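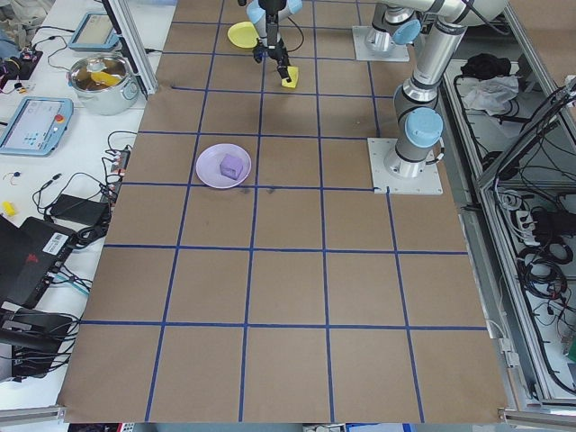
Do we have to know anything about robots before we come, a parent wrote to us last week, and will there be somewhere to sit down? No to the first. Yes to the second, folding chairs, bring a sweater.

About Flostby

Flostby is a small robotics shop in Gurham. We teach robot arms to do table work -- pick a thing up, put it on a plate, move it off the plate, go again. We also run classes and we open the doors to the public. This page covers all of that, kind of quickly, sorry, it gets updated between other jobs.

What we do most days

Arms, grippers, small objects. Brown paper on the table with blue tape over it in a grid, so when one of us says "two squares over" everybody means the same two squares. Purple cube on a lavender plate, yellow pieces, yellow plate. Simple stuff on purpose. If an arm can't be trusted with a cube it has no business near a customer's parts.

The paying work is setup and training for small manufacturers. They send us a box of whatever they make, we work out how a gripper should hold it, we write it up. Sometimes the write-up says don't buy a robot for this. We've lost a few jobs that way and would write it the same again.

Open days

Last Friday of the month, doors at 2 p.m. Free. October is the busy one, school groups mostly, so email ahead if you're bringing more than a carload.

How the afternoon goes:

Coat hooks and sign in by the door. Short talk, standing up. Then the table demo, which is what people come for. The operator runs a few moves with the teach pendant first (the tablet thing with the red emergency stop on it) and explains what's being pressed. After that we take requests. Pick up the wedge. Put the cube in the far corner. Kids ask for things to be thrown and the answer is no.

Then questions, and there are always more of those than we planned time for. The usual ones:

How strong is it. Depends on the arm, depends on the reach. Ask on the day and we'll show you with a bag of rice.

Does it see the cube. Depends what we're running. Sometimes it's going to a spot it's been taught, and if you slide the cube over one square it will close on air. We do this one on request, gets a laugh every time, and it's the best explanation of teaching a position that we've come up with.

What happens if the power goes out. Brakes come on and the arm holds where it is. We go find a flashlight.

Are you putting people out of work. Fair question and we get it at nearly every open day. We give it proper time. Some of the people in the room work on lines where this is coming and they know more about it than us, so we mostly try to listen.

At the last one we signed in 114 visitors, our biggest yet, and ran out of both coffee and parking. The demo got repeated until closing with people waiting out in the hall. We're splitting the afternoon into sessions from now on. Tell us which one you want when you email.

Rules at the table

Stay behind the rail while an arm is powered. Hands in, bags on the floor behind you. No leaning over to fix a plate that's crooked, we know it's crooked. Under 13 needs an adult standing with them, not in the car. Long hair tied back if you're doing the hands-on part. When the operator says stop, everyone stops, including the people who are talking.

Photos are fine. Please no flash during the demo.

Where we came from

Started as an evening class in a rented room, one secondhand arm that drifted to the left. Did that for 2 years. Then the Thakur Building had space on the ground floor with a loading door and decent power and we moved in over a long weekend. Still here. The cables have multiplied. We keep meaning to do something about the cables.

The evening class is still going, now called Cavness after the street the old room was on. Eight weeks, beginners, you finish by teaching an arm a short routine of your own and running it in front of the class. Past routines include stacking, sorting by color, and setting a place at a very small dinner table. Most people get there. A few come back and do it again which we take as a compliment.

Who we are

Not many of us. A couple on the arms, one on software, one who does grippers and also the books, plus evening teachers in term time. You'll meet whoever's in. We don't do headshots.

Coming to see us

Thakur Building, Gurham, ground floor, use the side entrance by the loading door. The front desk upstairs is a diffrent company and they are tired of sending people down to us. Street parking on the north side. Step-free from the side entrance all the way to the demo table, and there's a low viewing spot at the front we keep clear for wheelchairs and small kids.

School visits outside open days: yes, mornings, one class at a time. Send your dates and the age group. We'll need a teacher in the room throughout. No charge for Gurham schools.

Companies: don't wait for an open day. Send a photo of the part, what it weighs and how many you handle in a shift, and we'll tell you if a visit is worth your drive.

Email is best, phone goes unanswered when an arm is runing. We reply in the order things come in, usually by the end of the week.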